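Clostik Two-Arm Table: Set-up Guide
Section 3. Running the straw demonstration at an open day

Read this section before the visitors arrive. They will not wait while you do it afterwards.

3.1 Put a lidded paper cup upright on the white tabletop, between the two grippers. 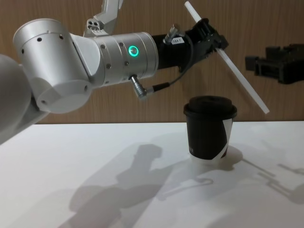
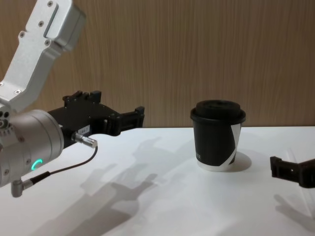

Table at the Whitlock open day, with the cup between the grippers.

3.2 Load the Drollon program and choose slot 22.

3.3 Set the speed to 67 per cent. Full speed impresses the front row and wets it.

3.4 Hand the straw to the gripper when the screen asks, then take your fingers away. The order matters.

3.5 Press Start once. Pressing it again queues a second straw for the same cup.

NOTE: The lid must have a straw hole. Indidberg supplies lids in boxes of 2,000, with and without, in identical boxes.

CAUTION: Keep visitors behind the floor tape. Small children regard tape as a suggestion, so put a member of staff there too.

CAUTION: Use cold water only. Someone will ask for a latte. Refuse.

3.6 If the straw misses, press Stop, take it out and go back to 3.4. Applause at this stage is normal and can be ignored.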